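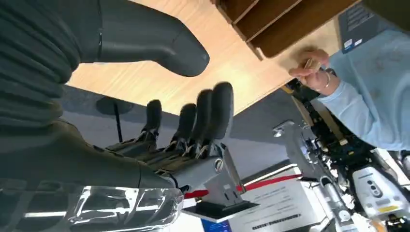

Anhang 1 zu Ticket 633: Tisch mit heller Holzplatte, dahinter das dunkelbraune Regal

Betreff: Tisch wackelt, Kleinteile rollen weg
Gemeldet von: Britt-Marie Berge
Bearbeitung: Heriberto Ccori
Status: wartet auf Rückmeldung

Meldung, 6. Juni
Der helle Tisch in Raum 103 kippelt, sobald sich jemand auf die Kante stützt. Kleine Metallteile bleiben nicht liegen. Beim Sortieren sind uns 3 Stück auf den Boden gerollt, eins davon fehlt noch. Das Regal steht fest.

Antwort Ccori
Bitte prüfen, ob alle Stellfüße am Boden aufliegen, und eine Wasserwaage längs und quer auf die Platte legen. Tisch vorher abräumen.

Rückmeldung Berge
Längs in Ordnung. Quer fällt die Platte zur Wandseite ab, gemessen 7 mm. Ein Stellfuß lässt sich von Hand drehen, die Kontermutter ist lose. Der Ständer mit dem runden schwarzen Fuß stört beim Arbeiten, darf der weg?

Antwort Ccori
Ständer bitte nur zur Seite rücken, den braucht Agnes Björklund noch. Stellfuß herausdrehen, bis die Waage stimmt, dann kontern. Passender Schlüssel liegt im Werkzeugfach.

Rückmeldung Berge
Erledigt, Platte ist jetzt gerade. Ein leichtes Spiel bleibt - vermutlich die Schrauben unter der Platte. Ersatz bei Fladbridge angefragt. Das fehlende Teil ist noch nicht aufgetaucht.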